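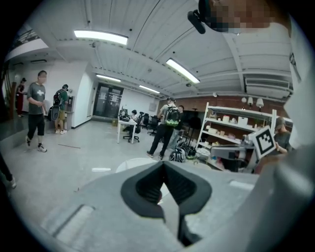

Chapter 4
Building a Hand-Held Gripper in a Shared Workshop

4.1 Purpose of this chapter

The previous chapter dealt with the choice of a first project. This chapter follows one build, the Molto gripper, from the cutting list to the first trials. The Molto was designed by Ewan Rankin and Impi Oksanen for members of the Jastilia workshop, and the drawings in Appendix B are theirs. A gripper of this kind is carried and closed by a person. Its two padded fingers meet at the centre of the body, and the operator must be able to see them at all times.

Readers working at home may follow the same order of work. Where a step depends on shared equipment, an alternative is given in the margin.

4.2 Working among other people

A shared workshop is seldom quiet. People cross the floor, sit at desks and leave bags beside them while trials are in progress at the other end of the room. The builder should therefore settle three matters before any part is assembled: where the work will be done, where the parts will be stored, and which area of floor must be kept clear. Open shelving is suitable for storage provided that each box is labelled with the name of the project and its owner.

Two people may hold grippers at the same time, and should then agree who is to move first. Head-mounted equipment narrows the wearer's view to the sides. Anyone wearing it should remain in one place until a partner confirms that the way is clear.

4.3 Markers

Several exercises in this chapter use a printed marker, a square black pattern on a white card. The camera software recognises the pattern and works out its distance and angle. Markers must be printed at full size, with the white border left uncut. The Molto drawings call for a marker 93 mm across. A card that has been bent should be replaced.

4.4 Before you begin

The complete gripper must weigh no more than 900 g, including the finger pads. Sixteen screws of one size are used throughout. Read Section 4.5 to the end before cutting any material, and check the finger slot against Drawing 2. An error there cannot be corrected once the body has been closed.

Key terms: finger pad, marker, slot, trial area.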